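Service corner: Table 5 gets a new routine

18 October 2020 — by Frans Kuipers
Print this item | E-mail this item

Many of you asked what we changed on the handling robot at table 5, after it stood still for most of the summer. I promised to write it down for the newsletter. It is mostly small work, but small work was the thing we did too little of.

The first problem was the hand. The fingers closed well in the morning and more slowly after lunch, and we thought for a long time that the program was guilty. Dekker from the Geslow workshop came to look and found that the zero position of two finger joints had moved. We now do the zero check at the start of every shift. The arm goes to the left side of the table, the hand rests on the felt mat, and the operator compares the joint values on the screen with the card that hangs by the door. If one value is out by more than the card allows, please do not correct it by feeling. Call me or Dekker.

The mat has to stay under the hand during this check. On the bare table top the fingertips get scratches, and a scratched fingertip does not hold a smooth part any more.

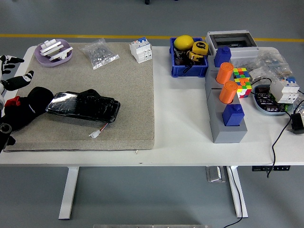

Page last changed: 18 minutes after first posting (name of workshop corrected)

With the arm at the left side, the test pieces can stay on the right. We keep the gray stepped holder with its blue and orange pieces, the puzzle cube, and the blue bin with the yellow ball and the tape measure. The two circuit breakers with the blue levers also belong to the set. The bags with small parts go at the back of the table, and the small black components stay in their oval tray. After the zero check the robot runs the short test: one piece from the holder, one breaker, the cube. If it drops one of them, repeat the test once and write both results in the log.

A few words about batteries. A pack in clear wrapping must lie flat, with its plug free, and no metal may touch the plug. Nuts and screws stay in their bag until you need them. Before you move the arm, look over the table top for screws — a small one is easy to miss on white, and it can go under the mat.

Cables are checked each week. Follow every cable with your hand from the table to the floor and feel for flat places. We replaced one in the old Orkix cell with order number 1261, and two more are in the cabinet.

The big service comes after 2000 hours of work. By my calculation this will be in November. Mireteo will send a technician for the arm, and we do the hand ourselves. The table will be closed for that time, so please plan your trials before.

Questions about the card or the log can come to me.

Related items
Greasing the Orkix cell: which product and how much
How to fill in the robot log
Geslow workshop: new opening hours
Old batteries: where to bring them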